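로봇 조작 데이터 작업 규칙 검토 참여자 모집

Drusgate 작업기준팀

로봇 작업 기준 문서를 읽어 보신 분이라면 "안전하고 적절하게 수행한다"는 문장이 얼마나 쓸모없는지 아실 겁니다. 무엇이 적절한지 적혀 있지 않으면 그 문장은 서명란을 채우는 용도밖에 안 됩니다. 저희가 지금 쓰는 내부 규칙집에도 그런 문장이 꽤 남아 있고, 그걸 골라내서 고치거나 지울 사람을 찾습니다.

규칙집 이름은 Hedia입니다. 탁상형 로봇 팔로 가방, 천, 파우치처럼 모양이 잡히지 않는 물건을 다룰 때의 절차를 모은 문서로, 초안은 Amedeo Fontana가 썼고 현재 40개 조항이 있습니다. 초안 작성자 본인도 절반은 다시 봐야 한다고 말합니다. 저는 그보다 더 많다고 봅니다.

문제가 되는 조항을 하나 들겠습니다. 12조는 "지퍼 손잡이에 접근할 때 집게 끝을 손잡이와 나란히 둔다"고 되어 있습니다. 딱딱한 상자에 달린 지퍼라면 그럴듯합니다. 낡은 캔버스 가방이 옆으로 누워 있고 지퍼가 비스듬히 올라가며 천이 옆에서 접혀 있으면 '나란히'가 무엇을 기준으로 하는 말인지부터 불분명합니다. 손잡이 탭의 방향인지, 지퍼 선의 방향인지, 작업자마다 답이 다릅니다. 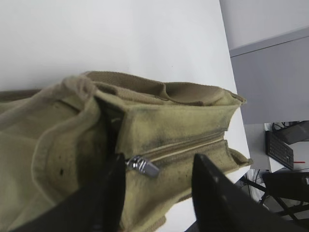

하실 일

참여자는 실제 작업 기록과 조항을 나란히 놓고, 조항대로 판정할 수 있는지를 따집니다. 기록 400건 가운데 배정받은 분량을 보고, 판정이 안 되는 경우 그 이유를 적습니다. "애매함"이라고만 적은 의견서는 돌려드립니다. 어느 단어 때문에 애매한지까지 적어 주셔야 합니다.

쉬운 기록도 섞여 있습니다. 쉬워 보여도 기준을 들이대면 곤란해지는 것이 있으니 건너뛰지 마십시오. 예컨대 7조의 "대기 자세에서는 집게를 충분히 벌리고 물체에서 충분히 떨어뜨린다"는 조항에는 '충분히'가 두 번 나옵니다. 거리도, 벌림 폭도 없습니다. 같은 조에 "작업면은 깨끗해야 한다"는 말도 있는데, 상판에 남은 옅은 자국이나 티끌 하나까지 따지라는 것인지 저도 답을 못 하겠습니다. Vittoria Sartori는 티끌은 무시해도 된다는 쪽이고 Settimio Sanna는 그럴 거면 조항에 그렇게 쓰라는 쪽입니다. 두 사람의 논쟁은 7월부터 이어지고 있습니다.

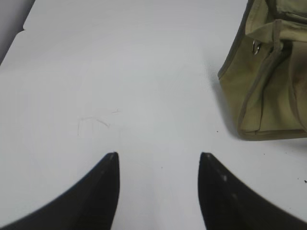 7조 검토 기록: 집게가 벌어진 상태, 가방은 오른쪽 위. 상판에 옅은 자국과 작은 점들.

작업 전 점검표도 검토 대상입니다. 점검표는 제가 가장 믿지 않는 문서입니다. 모든 칸에 체크가 되어 있는 점검표를 너무 많이 봤고, 그중 상당수는 작업이 끝난 뒤에 한꺼번에 체크한 것이었습니다. 그래서 점검 항목마다 "기록만 보고 제3자가 확인할 수 있는가"를 묻습니다. 물체가 화면 가장자리에 걸쳐 있을 때 '물체 배치 완료' 칸에 체크해도 되는지, 직접 판단해 보시기 바랍니다.
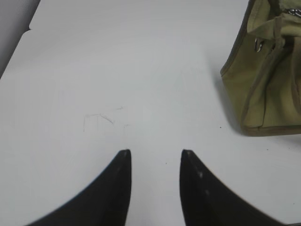

지원 자격

로봇 경력은 필수가 아닙니다. 품질 검사, 기술 문서 교정, 시험 감독, 산업안전 분야에서 남이 쓴 규정을 들고 현장에서 난감해 본 분이면 됩니다. 한국어로 의견서를 쓸 수 있어야 하고, 영어 조항을 사전 없이 읽는 정도면 충분합니다.

국제 표준 번호를 외우는 분보다는 그 표준을 실제로 적용하다가 막혀 본 분을 선호합니다. 자격증 사본은 보내지 마십시오. 보지 않습니다.

조건

모집 인원은 5명이고 활동 기간은 4주입니다. 의견서 작성은 원격으로 하고, 합의 회의는 Sulstead 사무실에서 매주 일요일 오후 2시에 엽니다. 일요일이 곤란한 분은 죄송하지만 이번 회차에는 모실 수 없습니다. 검토비는 제출한 의견서 단위로 드리며, 단가는 면담 때 서면으로 안내합니다. 의견이 채택되지 않아도 금액은 같습니다. 채택률에 돈을 걸면 다들 무난한 의견만 냅니다.

미리 말씀드릴 점

의견을 낸다고 조항이 반드시 바뀌지는 않습니다. 지난 회차에는 같은 지적이 여러 사람에게서 나왔는데도 문구가 그대로 남은 조항이 있었습니다. 이번에는 수정하지 않기로 한 조항에 대해 거절 사유를 공개하기로 했습니다. 그 약속이 지켜지는지도 참여자들이 감시해 주셨으면 합니다.

자동 판정 도구 Xavier의 결과는 의견서를 제출한 다음에 보여 드립니다. 도구의 답을 먼저 보면 사람의 판단이 거기에 끌려가고, 그러면 사람을 모을 이유가 없어집니다.

지원 방법

위에 든 7조와 12조 가운데 하나를 골라 한 쪽 이내로 고쳐 써 보내 주십시오. 고칠 필요가 없다고 생각하면 왜 그런지를 쓰셔도 됩니다. 이력은 세 줄이면 됩니다. 서류는 Drusgate 작업기준팀 Annunziata Caputo 앞으로, 일정과 검토비 문의는 Ulises Chambi 앞으로 보내 주십시오. 인원이 차면 접수를 닫습니다.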